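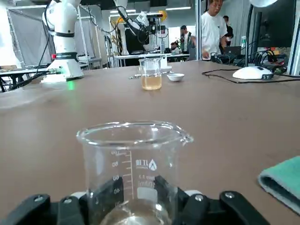

3.2 Glassware and residual volume

The transfer steps in this study were carried out in ordinary low-form beakers, the kind found in most teaching labs. A beaker is a poor measuring tool. The printed marks on the wall are meant as a guide for filling, and the maker's tolerance of 5 percent applies to a level surface read at eye height. We therefore used the marks only to bring each sample close to its target and took all reported volumes by weight.

What concerned us more was the liquid left behind after a pour. Once a beaker has been emptied through the spout, a thin film stays on the wall and collects at the bottom as a shallow layer. In earlier work at Kandville this layer was treated as a constant and subtracted from every result. Our own trials in April showed that it was not constant. It changed with the viscosity of the liquid, with how long the beaker was held tilted, and with whether the rim had been wiped after the previous pour.

Figure 4 shows a beaker with a shallow layer of pale, slightly yellow liquid near the bottom. The level is well under the 40 mark, the lowest of the three full numbers on the scale. A second, smaller beaker, partly filled with an amber-colored liquid, stands farther back on the table, with a small white dish to its right and a slender metal tool, possibly a spatula, to its left.

Figure 4. Beaker with a shallow layer of liquid below the printed scale, and a smaller beaker on the table behind it.

Each trial began with a clean, dry beaker that was weighed empty, filled, weighed again, and poured out. The beaker was held tilted for 40 seconds and then set upright before the final weighing. Beakers were rinsed with deionized water and dried in the Arkeck cabinet between trials. We recorded 1,553 pours in this way. Pours in which liquid ran down the outside of the glass were kept in the data set but marked, as the loss in those cases could not be assigned to the film alone.

Weights were logged with the Findo software and checked by hand against the balance printout. Where the two disagreed, the printout was used. The correction of Kanaujia was then applied to the thicker liquids only, as it has no basis for samples close to water in viscosity.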